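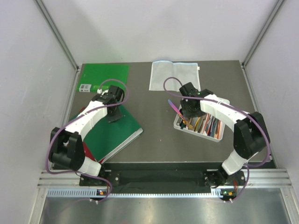

Griltar says paperless office plan will save 340 hours a year, but staff have yet to see the math

Office supply company Griltar wants its customers to stop using so much of what it sells. The firm said in December that it will move all of its own records onto Clivilell, a document storage service, and will offer the same switch to small businesses in Mfinanga and nearby towns.

The promise is a big one. Griltar claims a typical office with 32 workers could save 340 hours of filing time a year and cut paper use by 80 percent. Asked how it got those numbers, the company sent a two-page summary that leaves out the names of the offices it looked at, how long they were studied, and who did the counting.

The summary does say the savings are measured against "a fully manual office." It is hard to know what that means these days. Most small firms already send their invoices by email and keep payroll on a computer. An office that has been half digital for 10 years is unlikely to save as much as one that still files everything by hand.

Peninah Simiyu, who runs the records desk at the shipping firm Tunari, has heard this kind of pitch before. Tunari tried to go paperless and gave up after seven months.

"We ended up with two systems," Simiyu said. "People scanned the form and then they kept the form. Customs wanted a signed copy, the bank wanted a signed copy, and our own auditor wanted to see both."

Tunari now scans contracts and leaves the rest in cabinets. Simiyu said the scans do help when a driver calls in from the road, but she has not noticed anyone going home early.

Then there is the cost. Griltar will charge by the user, with the first seven months at half price. The full rate after that does not appear in the brochure, and a spokesman would say only that it will be "in line with the market." Customers who leave can take their files with them, he said, for a fee that depends on volume — also not listed.

Griltar points out that paper has costs of its own. Cabinets take up floor space, and a lost file can hold up a payment for weeks. Those are fair points. They would carry more weight with a price next to them.

The company plans to sign up its first outside customers in the spring and says it will publish results after a year. It has not said whether anyone outside Griltar will check them.

Tunari was offered a place on the trial. Simiyu said she has asked for the full price list and is still waiting.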